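Jinico Furniture Support
Ticket 764
Subject: Small round hole in white top, Naston table
Status: Closed
Opened: March 6, 2022
Product: Naston work table, white top
Purchased from: Prarncombe outlet
Priority: Normal

Customer, first message

Hello. We bought a Naston table from the Prarncombe outlet and put it together on the weekend. It went together fine apart from one leg bracket that needed a second go. Now that it is in use we have found a small round hole in the white top, towards one side. It is not on the drawing in the booklet. There is nothing in it, no screw and no plug.

I have two questions. Is it supposed to be there? And if it is, what goes in it? We use the table for crafts and bits of mending and I don't want glue or crumbs going down it.

We don't want to send the table back if we can help it. It took two of us to get it up the stairs.

Support, first reply

Thank you for getting in touch. The Naston top is sold plain on the upper face. All the pilot holes should be on the underside, where the brackets and the cross rail go on. A hole on the upper face usually means one of these:

The top has been fitted upside down. Both faces are white, so it is easy to do.
A screw that is too long has been used in a bracket and has come through from below.
The top came from an older batch, which had a hole for the optional lamp post.
The top was drilled by mistake before it was packed.

Please check the following when you have time and reply with what you find.

1. Look at the edges. The upper face has a slightly rounded edge all the way along. The underside edge is square.
2. Look underneath, directly below the hole. Tell us if the hole goes all the way through.
3. Measure across the hole.
4. Find the sticker on the cross rail and send us the batch code, which starts with a letter.

Please don't fill the hole yet. Filler can't be got out cleanly, and if the top needs to be swapped the warehouse will want to see it as it is.

Customer

Edges: rounded on top, square underneath. I ran a thumb along both to be sure. So it is the right way up.

Underneath: I can't see a hole there, but there is a bracket close by, so I might be missing it. Will check again with a torch.

Measurement: I only have a sewing tape and it is not much good for this. I will borrow a ruler.

Sticker: there is a sticker but the corner with the code has torn off. Might still be in the packing, which is flattened in the garage.

Also, is the green mat that came with it meant to lie flat? Ours has stayed curled at one end. Low priority, just asking while I'm here.

Support

Thanks. With the rounded edge on top we can rule out the first cause.

If you can find the packing, the batch code is also printed on the short end of the carton, beside the barcode.

The mat should settle within a few days. Roll it the opposite way and leave it overnight with a rubber band around it. Don't iron it.

Customer

Found the carton. Code on the short end is K-16. The torch showed nothing new, the bracket really is in the way. Table is in use so please excuse me if I don't clear it every time.

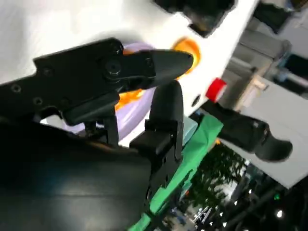

Category: Tabletops and panels – holes, plugs and fixings

The hole is the small dark one in the white, over on the right. There is a bright green cloth along the near side at the moment, but that is ours and has nothing to do with the mat I asked about. The black thing with the red cap lives up that end as a rule. I have started laying it well away from the hole, as anything thin gets its tip caught if you drag it across.

I haven't tried poking anything down there yet. Let me know if I should.

Support

Thank you, that helps. K-16 is a batch we had made up by Kováčik, who cut the panels for us for a short time. Some of those tops were drilled to take the lamp post and were then packed as plain Naston tops. We would like to confirm that yours is one of them before we send anything, because the other possibility is a bracket screw coming through, and that has a different fix.

To tell them apart:

1. Shine a light straight down the hole. A screw tip will show as a bright point. A lamp post hole is dark to the bottom.
2. Lower a blunt wooden skewer in until it stops. Don't push. Mark the skewer level with the top, pull it out and measure from the mark to the end.
3. Feel around the rim with a fingertip. A screw that has come through from below lifts the surface and leaves a raised or chipped ring. A drilled hole is level.

If the rim is raised, stop there and don't lean anything heavy on that end until we have spoken again.

Customer

Done all three, with everything moved off that end first.

Light: dark all the way down, no bright point that I could find. I tried it from a few angles.

Skewer: stops at 16 mm. I did it twice to be sure and got the same mark.

Rim: level. A tiny bit rough on one side, more like dust stuck in the edge than a chip. It came away with a fingernail.

Ruler across the hole: 4 mm, near enough. The markings are hard to read that close.

Support

Those results match the lamp post hole. The depth is right for it and a level rim rules out a bracket screw. The top is thicker than the hole is deep, so nothing can drop through to the floor, and the strength of the table is not affected.

You have a choice of fixes:

Option A: a white push-in plug. It sits level with the surface and can be taken out later if you ever want the lamp post. Free of charge, sent by post.

Option B: a replacement top. Also free of charge, but it has to be collected from Prarncombe and there is a wait. The next delivery of plain white tops is due in May. We would need the old top back.

Please let us know which you would like.

Customer

Option A please. Not doing those stairs again for the sake of a small hole.

How do I keep it clean in the meantime? There is a bit of fluff down there already.

Support

Plug request sent to the Prarncombe parts desk. We have asked for 2 in case one goes missing.

Until they arrive, lay a short strip of painter's masking tape over the hole. Don't use parcel tape or anything with a strong glue, as it can leave a yellow patch on the white. Change the tape every week or so.

To get the fluff out, use the narrow nozzle on a vacuum cleaner. A dry cotton bud will also do it if you turn it as you lift. Don't rinse the hole or spray cleaner into it. The inside of the panel is not sealed there and can swell if it takes up water.

Customer

Tape on. Fluff mostly out. I found a sequin in there too, so it has clearly been collecting things since we put the table up.

The mat is flat now, by the way. The rubber band worked.

Customer

Plugs came in the mail today but I think they are the wrong ones. They are grey and too wide. The head is fine but the stem won't start in the hole. I haven't forced it. The bag has a Naston label on it and says "cable cover".

Support

Sorry about that. Those are the covers for the cable slot on the Naston desk, which is a different product with nearly the same part number. You can keep them or throw them out, no need to return them.

We have spoken to the parts desk and the white plugs have gone out in a padded envelope. The bag should say "post hole plug, white". If it says anything else, leave it sealed and tell us.

To fit the plug:

1. Peel off the tape. Wipe away any stickiness with a barely damp cloth and dry the area straight away.
2. Vacuum the hole once more.
3. Set the stem in the hole and press with your thumb. It should go in with a firm push.
4. If it stands proud, take it out and check for grit at the bottom. Don't tap it with a hammer, as the head will crack.

The plug has a small notch under the head for lifting it out. Turn the notch to face the nearest edge of the table so you can find it again.

Customer

Right ones this time. Label matches and they are white. First one went in with a thumb as you said. It stood up a little so I took it out, and there was a crumb of something orange at the bottom, probably crayon. Cleared that and it now sits level.

The white of the plug is a touch brighter than the white of the table. You only see it if you look for it. I can slide a sheet of paper over it without it catching.

The spare is taped under the top next to the bracket.

Support

Good to hear. The colour difference is normal for K-16, as those tops are a slightly warmer white than the later ones.

A note has been added to your order so that anyone looking it up will know the top has the lamp post hole. If you do want the lamp post later, it is sold separately and fits without any drilling.

Is there anything else open on this ticket?

Customer

Only the torn sticker. Do I need it for the warranty?

Support

No. We have recorded the batch code from your carton, and the receipt from Prarncombe covers the rest. You can recycle the carton.

Customer

Good, it goes out with the next collection then. You can close this.

Internal notes

Cause: K-16 top (Kováčik), drilled for lamp post and packed as plain.
Fix: white post hole plug, fitted by customer.
Parts error: first envelope contained cable covers. Parts desk asked to move the two bins apart, as the labels are too alike.
Booklet: ask for a line to be added to the Naston booklet on post holes. Customer checked the drawing first and it shows a plain top only.
Article to update: "Which way up does my Naston top go?" – add the rim check and the skewer check.

Ticket closed by support. Replies to this ticket will open a new one.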